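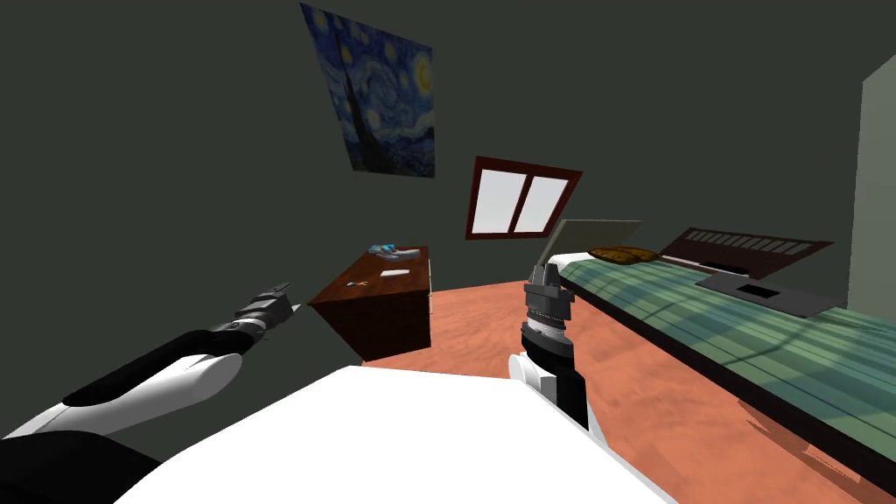 Minutes of the May meeting, Penry Family Mediation Circle

Posted by Remedios Montoya, who lost the coin toss and is minute-taker again

We got going at 6:40 in the end. The start was meant to be 6:30 but the downstairs buzzer was playing up and I spent ten minutes on the stairs letting people in. Ffion Samuel was in the chair. Apologies came from the two Gamolard folks, who were both in court the next morning and sensibly stayed home with their affidavits.

1. Last month's minutes

Accepted, with one correction. I'd written that the intake form asks for "both parents' lawyers" and it should have said "both parties' lawyers", as plenty of our clients don't have kids. Fixed now, sorry!

2. Parenting plans: the template

Most of the night went on this one, so I'll try to be fair to everyone. Our parenting plan template has grown and grown. Ffion had printed a full copy and it came in at 70 questions, some of them in two parts, and she read out a run of them from the school holidays section until people started laughing (the one about who holds the passport during a long weekend was the tipping point). I like the detail, I'll put my hand up for that. I've had too many parents come back in a state over a Christmas Eve handover that wasn't written down anywhere. But I do take the point that a couple who separated six weeks ago can't face all of it in one sitting.

We went back and forth for a good while. The Triston mediators already split theirs in two, with a short plan for the first three months and a longer one once things have settled, and they reckon people are far more willing to sign the short one. Somebody raised the worry that the short plan becomes the permanent plan by accident, and I think that's a fair worry. Ffion suggested putting a review date right at the top, beside the signatures, in big letters.

Agreed: I'll draft a short version and send it around before the June meeting. The long version stays on the shared drive as it is. We also agreed the short one needs a line telling people to get their own legal advice before treating it as anything more than a written understanding, and that I should pinch the wording from our existing cover letter.

3. Fees for shared sessions

Room hire at the Flullum building has gone up to $163 for an evening. There was some grumbling, mine included. We looked at whether the cost should be split evenly between the parties or according to income, and the feeling in the room was that an even split is simple to explain but can be pretty rough on whoever stayed home with the children. No decision. Ffion will ask the building about a daytime rate, as half our clients would rather come while the kids are at school anyway.

4. Money report

We have $947 in the account after paying the insurance excess. The printing bill still hasn't come in. I was asked whether we could afford new chairs and I said no, and then we had a chat about chairs that I'm leaving out.

5. Grandparents' information evening

A nice one to finish on! The evening went well and people stayed long after the tea was gone. The questions were mostly about what happens when contact simply stops and no one has fallen out in so many words. A few people had assumed they'd need to go straight to court, and were relieved to hear that a letter and an offer of mediation is usually a gentler way to begin. We'd like to run it again in spring, maybe with a handout on what to put in that first letter. Ffion has offered to write the handout if I'll check the spelling.

6. Other business

The website contact form has been sending everything to an old address. It's been sorted, but if you wrote to us in April and heard nothing, please write again.

Kettle: still broken. I'm bringing mine from home.

Closed at 8:50. Next meeting in June, same room, and please text me if the buzzer doesn't work.

Comments (3)

marg_t
Very much in favour of the short plan. We gave up on page four of the long one and just did it by email.

Dilys
Will the grandparents' evening be recorded? I'm three hours away and don't drive at night anymore.

Remedios
Hi Dilys, we didn't record it, people were talking about their own families. I'll post you the handout when it's done.

We use cookies to remember your settings. Accept | Manage

Contact us | Copyright Penry Family Mediation Circle | Back to top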